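Ticket 308: Pantry list loses items after sync
Product: Grusik (home pantry and recipe app)
Status: Solved
Category: Sync and backup

Opened 7:40 am

Hi all! First up, I love this app and have well over 1,100 items logged across two households, so I'm keen to get this sorted. Since the May update my phone shows the full list but the tablet stops at 291. Same account, same wifi. Anything I add on the tablet turns up on the phone within a minute, so it's only going one way.

What I've tried so far:
Logged out and back in on the tablet. No change.
Cleared the cache. The list went blank, then filled back up to 291 and stopped.
Turned off the colour tags, as another thread said they can slow things down. No change.
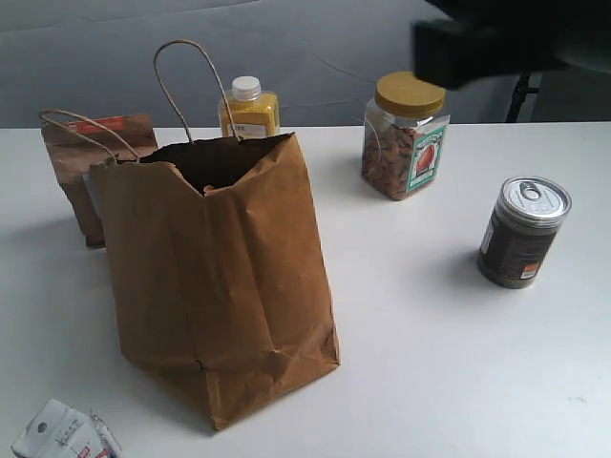 The last item to come through is always the same one, a jar of capers I added ages ago under the Tamuno shelf layout. Everything alphabetically after it is fine on the phone and missing on the tablet.

Reply from Wostis Support, 9:15 am

Thanks for the great detail! Could you open Settings, then Diagnostics, and tell us which sync engine the tablet lists? It should say Fesier. If it says Classic, the tablet didn't finish the update. Please also check the notes field on the capers, in case there's an odd character in it.

Update, 12:30 pm

It says Fesier, so the update went through. But you were spot on about the notes! I'd pasted in a whole recipe from a website, and there was a strange little square at the end of it. I deleted the note on the phone, pulled down to refresh the tablet, and the list shot past the capers straight away. Brilliant!
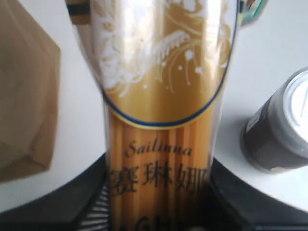 pantryshelf_fan

Back again at 4:10 pm with the rest. The full list took 20 minutes to come down and the totals now match on both devices. I typed the recipe back in by hand and it has synced happily both ways. Favourites and the shopping list are all there too. Would love a warning when a pasted note has a character the app can't read, if that can go on the wish list.

Reply from Wostis Support, 4:45 pm

Fantastic news! We've added the warning as a feature request and linked it to this ticket. Marking as solved.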